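January
By Corinne Halvey

Stockrooms and Small Shops
Handout 3: Where things live, and how you know when to buy more

We ran out of time last session right when it was getting good, so these notes pick up at the back half of the talk and then go on to the reorder stuff. If you missed it, the front half was mostly me complaining about cardboard, and you can live without it.

Quick reminder of the words we're using. A "location" is a spot with a name. A "line" is one kind of thing you sell, in one size and one color. If you stock the same mug in green and in gray, those are separate lines, and yes, I know it feels like one mug. Your customer who wants the green one doesn't feel that way at all.

Naming your locations

I started out in the back room at Plera, a kitchen and gift shop that had been running for years on the memory of whoever was working that morning. Ask where the cake stands were and you'd hear "on the left, behind the thing." It worked great as long as the person who knew about the thing was on shift. On other days we told customers we were sold out, and then found the cake stands a month later when we moved the thing.

So: names. A letter for the bay, a number for the shelf counting up from the floor, and that's plenty for most small shops. Count up from the floor and not down from the top, please! When you add a shelf (and you will) it nearly always goes on top, and if you counted down you get to relabel the whole bay. I have done this. It took a Sunday-sized chunk of my life and I was cranky for a while afterward.

Put the label on the shelf edge, at the left. Print it big. Whatever size you have in mind, go bigger, because people read these from the doorway with a box in their arms. Handwriting is fine if it's neat, and if yours isn't, borrow somebody else's.

Don't name a location after what's in it. "Candle shelf" is a lovely name until the candles move and it's full of tea towels, and then every new hire has to learn that the candle shelf is the one with the tea towels. B4 can hold anything it wants.

Fixed homes or floating homes

There are two ways to run it. With fixed homes, each line has one spot forever, and if you have none of it left, the spot sits there empty. With floating homes, you put a delivery wherever there's room and write down where it went.

Big warehouses mostly float. It saves a lot of space, and they have scanners that remember everything. Small shops mostly ought to stay fixed, in my opinion, at least for the fast stuff, since an empty spot is a message. You walk past on your way to the kettle, you see bare shelf, you know you've got a problem. With floating homes the bare shelf just means somebody tidied up.

What I usually suggest is a mix. Give your steady sellers a fixed home at easy reach (knee to shoulder) and let the odd seasonal things float around up top. Write down where the floaters are. A clipboard will do it.

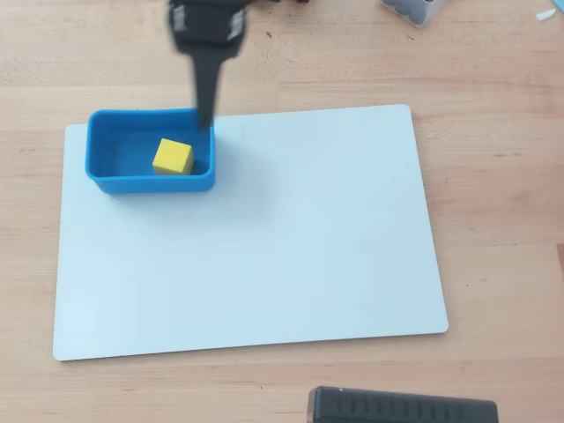
Now, small loose goods. Buttons, hooks, spare lids, those little felt pads, anything that rolls. Loose goods need a container, and the container needs to be the unit you think in. If hooks come to you in bags and you tip them into a tub, you've lost the one easy count you had. Keep them in the bags, put the bags in the tub, open one bag at a time. Then "how many hooks" becomes "how many bags, plus the open one," and you can answer that while somebody's holding on the phone.

Pick one kind of container and stick with it for as long as you can get it. Mixed tubs don't stack, mixed lids don't fit, and you'll spend more time hunting for a lid than you ever spent counting hooks. Buy more than you need the first time. The maker will change the rim by a hair the following year, they always do, and then your old ones and new ones will hate each other.

The counting problem

Let me tell you about Stusis. It's a lamp and hardware shop, family business, very well run out front. Their computer said they had 435 bulbs of one particular type. They ordered off that number, they promised off that number, they even insured off that number. Then a contractor came in wanting a big batch and there weren't nearly that many on the shelf.

Nothing dramatic had gone on. Broken bulbs had been thrown out and never written off. A few had been borrowed for the display lamps. A return had been booked in twice. Each of those is tiny, and each of them is the sort of thing you mean to fix after lunch. Pile up a few years of after lunch and you get a number that's basically a rumor.

The fix they landed on is one I like a lot, so steal it. They stopped doing the giant yearly count where everybody stays late and eats pizza and is too tired to count straight. They went over to little counts, every morning, 25 lines a day, before the doors open. It's called cycle counting in the books. You work your way along the shelves, and when you get to the end you start over. Fast sellers get slipped in more often.

A few things that make it go better:

Count before you look at the number. If the sheet already says how many there should be, your eyes will find that many. Cover the column with a piece of paper if you have to.

Count when nothing's moving. First thing in the morning is best. Mid-afternoon with a delivery half unpacked is the worst, you'll be counting stuff that isn't booked in and missing stuff that's sitting at the register.

When the count's off, write down why, if you can find out. Don't just change the number and move on. The "why" column is the whole treasure of this thing. After a couple of months you'll read down it and see the same word over and over, and that's your leak. At Stusis the word was "display."

When to buy more

Okay, here we go, the only arithmetic in this handout, and it's gentle. Get a pencil anyway.

You need to know how fast a thing sells and how long it takes to show up after you order it. Say you sell 25 a week of something and your supplier takes 3 weeks. While you're waiting you'll sell 25, and then 25, and then 25 more. That's 75. So if you wait to order until you're down to your last dozen, you're going to be apologizing to people for most of a month.

Your reorder point is that 75 plus a cushion. How much cushion? The textbooks have a formula with a square root in it, and if you enjoy that kind of thing come find me afterward and we'll have a nice time. For a small shop, look back at your worst wait and your busiest week, and hold enough to get you through both at once. For cheap steady goods be generous. For anything that spoils, dates, or goes out of fashion, be stingy and put up with running out once in a while.

Please notice what isn't in there: how much you like the product! I've seen people reorder a line they're fond of three times while it gathers dust, and let the boring sponges run out. Sponges pay the rent.
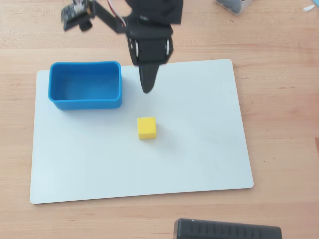 Corinne Halvey
Course Instructor, Retail Basics, Paterson Adult Learning

The cheap way to run a reorder point, no computer needed, is two bins. You keep the line in 2 containers, one in front of the other. Sell from the front one. When it's empty, that's your signal to order, and you pull the back one forward and start selling from that. The back bin holds your reorder amount, so if you've sized it right, the delivery shows up before you hit bottom. You never count anything. I love this system so much. The whole hardware aisle at Stusis runs on it now and they wouldn't go back.

It breaks in one way, and it's a people way: somebody's in a hurry and takes from the back bin. So make the back bin slightly annoying to get into. A strip of tape across the top is enough, and tuck the order card under the tape. To get in, you've got the card in your hand, and once it's in your hand you may as well put it in the tray by the phone.

Where it doesn't fit: big bulky goods (you can't have two bins of armchairs), things that sell once in a blue moon, and anything with a date on it unless you're strict about putting the new delivery in the back.

Suppliers

Short section, we'll do this properly next time. The wait your supplier promises and the wait you get are different animals. Keep a plain list: day ordered, day arrived. Anard, who I bought ribbon and paper from for years, quoted the same wait all year long and kept to it beautifully, except in the run-up to the holidays, when everybody on earth wanted ribbon. Once I had it written down I just ordered early and it stopped being a problem. Before I had it written down I thought I was unlucky.

For next session

Pick one shelf, at work or at home, a pantry is fine. Name it. Count it without peeking at any list. Then write down the one item you'd be most upset to run out of, how fast you go through it, and how long it takes you to get more. Work out a reorder point and bring it along.

Bring the pencil too. If you still have my stapler from last time, I'd love it back.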